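**Sock and scrap sort at Cuevas: the first table is done!**

The textile sort at the Cuevas hall got going this September, and what a cheerful start it was. Bags had been coming in since summer, full of odd socks, old cloths and offcuts, and by mid-morning the first lot was being picked through piece by piece. 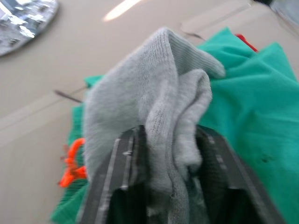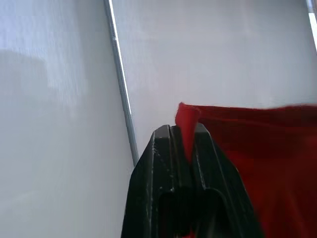 Soft grey knits and good strong colours are just what the Padeck quilting group was hoping for, and they've already put in a request for anything red or green. Lone socks are very welcome too! They go into a separate box for 2 months in case the other one turns up, then on to the Tremex rag store.

So far 19 bags have been sorted out of 100, so there is plenty left to enjoy. Small marks and stains are fine, as everything gets a wash before it goes anywhere. Please leave out anything with wire or hard plastic sewn in.

Drop-off is at the side door from 10am, and labels for your bags are on the shelf just inside.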